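Notebook, draw mechanics bench
October, Saturday, started 9 in the morning

Continuing from the last entry. The question is still the same: does the raffle draw module in Urio give every ticket the same chance when some players hold many tickets and some hold only one? The Pralmont people want an answer before they open the sale of the new subscription, and I prefer to give them an answer that I can defend.

State of things when I came in:
- Draw module, old version, running on the left machine.
- Draw module, new version (with the changed shuffle), on the right machine.
- Ticket file from Tandel, cleaned, no duplicates. 900 tickets in it.
- The night job stopped at 2 in the morning. Log says disk full. My mistake, I left the verbose output on.

First I deleted the old logs and started the job again with the short output. While it was running I read once more the rules text for the players. I have a remark on it. The text says "each ticket is entered once in each draw". In the code a ticket is entered once in each draw for each month that is paid. If a player pays in advance, the ticket must wait for its month. In the old version it did not wait. It was entered already, together with the current one, so this player had two entries. This is a small group of players but it is not correct, and I think that is the reason for the strange column in the previous table.

I checked this by hand with a very small file: 4 tickets, one of them paid in advance. With the old version I got five lines in the entry list. With the new version I got four. So the new version is correct on this point, also if nobody wrote it in the change notes. Please, whoever made this change, write it in the change notes.
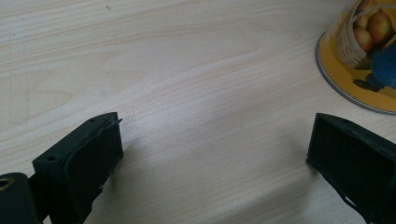

Then the shuffle itself. The old one takes the entry list, gives each line a random key and sorts by the key. This is fine if the keys are long. The keys were short, so sometimes two lines have the same key, and then the sort keeps them in the order of the file. The order of the file is the order of registration. It means that the players who registered early have a very small advantage when there is a tie. I don't believe any player could notice it, but an inspector could.

The new one makes the swap method from the last line to the first. No keys, no ties. I read the loop three times and I believe the limits are right. The usual error is to take the random position from the whole list and not from the part that remains. It is not the case here.

11:30. The job finished. Result for the new version, 40 runs of the full simulation with different seeds:
- Distribution of first prize over the ticket positions: flat, nothing outside the band.
- Distribution of second prize: flat.
- Distribution of small prizes: flat except the last position, which is low in every run.

The last position should not be low. It is only one position out of the whole file but it is low every time, so it is not chance. I looked for it in the shuffle and lost more than one hour there. The shuffle is innocent. The problem is in the part that hands out the small prizes: it reads the shuffled list up to the length minus one. Someone counted from zero in one place and from one in the other. The ticket which lands at the end of the shuffled list can never be reached when a draw has enough small prizes to go through the whole list. In a real draw this would almost never happen, but in my test file there are many small prizes, therefore I see it.

I corrected the limit in my local copy only. I did not commit. I want that Rastidcombe sees it first, they own this part and they should decide if they want to repair it the same way.
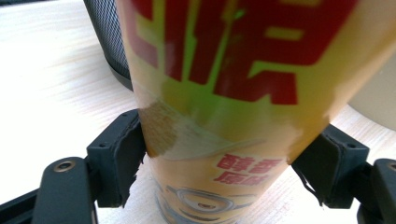
Yellow canister, bench, Saturday.

Lunch at the desk. After lunch I repeated the simulation with the corrected limit. The last position is now the same as the others. I ran it again with a file where the tickets were in reverse order, to be sure that I did not only move the problem to the first position. It is flat also there.

Notes on the random source, for me to not forget:
- The test runs use a seeded generator. This is wanted, because I must be able to repeat them.
- The real draw must not use the seeded generator. In the settings file of Urio there is one switch for it, and the default value is "seeded". I would like the default to be the opposite. A person who installs it new and does not read the settings would run a real draw with a seed which is written in the file.
- The switch is not printed in the draw report. It should be printed on the first page, next to the draw number.

I wrote these three as one request for Rastidcombe and put it in the shared folder, with the small file attached so they can repeat the advance payment case.

About the syndicate tickets (the groups who buy together): I did not test them yet. The prize for a group is divided after the draw, so for the draw itself a group ticket is a normal ticket. But the rounding in the division worries me a little. If the prize does not divide well by the number of members, where does the remainder go? In the code I see only that it is cut. I find no line which puts it anywhere. The rules text says nothing on this subject. I ask Pralmont on the phone next week, by mail they answer slowly.

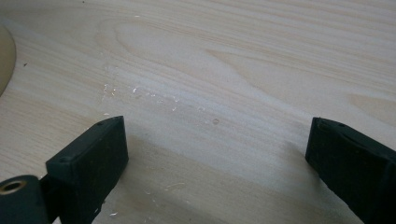
Does it change the chance of a player if the tickets are sold in a different order?
With the old version a little, when two keys are equal. With the new version the order of sale has no influence on the draw.

I put this question in here because it came from the support desk and they will need the same wording for the players. They may copy it, but only after the new version is live. At the moment the players are still on the old one.

Open points:
- Commit of the limit correction, waits for Rastidcombe.
- Default of the seed switch, same.
- Rules text, sentence on "entered once". I proposed: "each paid ticket is entered once in the draw of the month it is paid for".
- Remainder in group prizes.
- Ask Tandel for a bigger file. The present one is good for finding errors but small for the final report.
- Clean the disk before the next night job, and check that verbose is off (!).

16:15. Started the long run on the right machine, short output, seeds written in the table on the last page of this notebook. Left machine is free, it can be used by anyone, but please do not update the old version on it, I still need it for comparison.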